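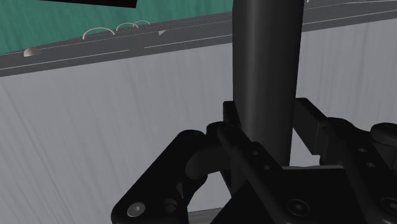
Jirnley Customer Training Team

Section 8. Setting up the wrist view and making your first approach

Welcome back! If you have followed the earlier sections you now have the Larley simulator installed, your license key entered, and a controller plugged in and recognized. Now we get to the part most of our customers look forward to, where you look out over the gripper and bring it up to something. Take your time with it. There is no clock running in practice mode, and the arm will wait for you all afternoon if the phone rings.

This section covers the wrist view only. If you bought Larley as part of the Skommont classroom bundle, your menus have a light blue header and one or two entries sit in a different order, but the names are the same and the steps work just as written.

Before you start

Close any other program that makes heavy use of your graphics card. Larley will run alongside a web browser quite happily, but a video editor or a second simulator will slow the wrist view down, and a slow view makes for a jerky hand on the controller.

Set the controller on a flat surface with the cable leading away from you. If you are left-handed, go to Preferences, then Controller, and tick Mirror Sticks now, before the first session is loaded. You can change it later, but the session has to be reloaded when you do, and you would lose your place.

Opening the practice table

1. From the start screen choose Sessions, then Practice. The list is in alphabetical order.

2. Scroll to Post and Table and press Open. The first load takes a while, as the program is building its shadows. Later loads are much quicker.

3. When the overview appears, press V to move to the wrist view. Press V again at any time to go back. (Please do go back and forth a few times. People who get to know the overview first have a much easier time when the gripper starts to hide things from them.)

4. Wait until the word Ready shows in the status panel. The sticks do nothing until then.

Getting your bearings

In the wrist view the gripper takes up the lower part of the picture, with a linkage on each side and the central housing between them. It is drawn in black, and on a dim monitor the whole thing can melt into one shape. You should be able to make out the pale head of the hex socket screw near the bottom of the left linkage. If you can't, raise Scene Brightness one notch at a time until it stands out from the metal around it.

The tall charcoal post in the middle is your target for this lesson. Its lower end is hidden by the gripper, so you will be judging your distance from the part you can see and from what lies behind it. The green surface with the three white arcs makes a good landmark at the upper left, and the two white lines along the dark band are handy too. Watch how they slide past the post as you move. Nusrat Kodikara, who wrote the first draft of this lesson, used to have her students do nothing but watch those lines for an entire session, and while we don't ask that much of you, she was certainly on to something.

Note: The streaky light gray surface behind the gripper is part of the scenery. The fine vertical lines in it are a texture and do not mean that your graphics card is failing. We get a good many calls about this.

Centering the post

5. Press the left shoulder button to switch to Fine. The status panel should read Speed 10. If it reads Speed 100 you are still in Travel, and you will shoot right past the post.

6. With the left stick, nudge the view until the post stands between the two linkages. It is fine if it leans a little to one side. What matters is that you can see background through the gaps in the gripper on both sides of it.

7. Let go of the stick and wait for the arm to settle. It drifts for a moment after you release, just as the real one does, and if you correct during the drift you will end up correcting your correction.

8. Press Mark. Larley stores this as your home pose for the session. You can return to it with the Home button as often as you like.

Caution: Do not press Mark while the arm is still moving. The pose that gets stored will be a few steps behind what you see, and Home will bring you back to somewhere you don't recognize.

Making the approach

9. Push the right stick forward very gently. The post will seem to grow wider before it seems to come closer. This is normal, and it bothers everyone at first.

10. Every so often, stop and look at the post where it passes behind the slender link arm on the left. If the post seems to be creeping sideways there, your approach is at an angle. Ease back, straighten up with the left stick, and go on.

11. When the Near light comes on in the status panel, stop. Switch to the overview with V and check where you are. You may be surprised.

12. If all looks well, go back to the wrist view and press Close. Keep your thumbs off the sticks until the status panel reads Held or Missed.

If you get Missed, press Home and begin again from step 9. You don't need to reload the session.

Caution: The home pose belongs to the session. If you plan to send your poses to a real arm through the Ciobanu link box, read Section 9 first, all of it, and clear the work area before you connect. A simulated post does not mind being bumped. Your bench and your fingers will.

If something goes wrong

The view is black. You have most likely pressed Close All Views (Shift and V). Press V once to bring the wrist view back.

Message 183 appears when you press Mark. The session folder is read-only. Move it out of the program folder and into your documents, then open it again from Sessions. School networks bring this one up quite a lot, and your network administrator may have to move it for you.

The sticks respond in the wrong direction. Mirror Sticks has been ticked or unticked while the session was open. Set it the way you like it and reload.

The gripper jitters when nothing is touching the controller. Unplug the controller, leave it flat, and plug it in again without touching the sticks. It takes its center position at the moment it is connected, so a thumb resting on it will throw things off.

Saving your work

Choose File, then Save Session As, and give it a name you will know again next month. We like to put the date and the lesson in the name. The replay is saved along with the poses, and if you would like one of us to look at it with you, send it through the Help menu with a line or two on where you got stuck. Corina Matei and Traian Pană read everything that comes in and will write back with notes, usually quite long ones.

Once you can reach Held from your home pose without switching to the overview halfway, go on to Section 9. If you would like more practice first, open Post and Table (Offset) from the same list, which starts the arm well over to one side and makes you find the post for yourself.

Section last revised 3/11/26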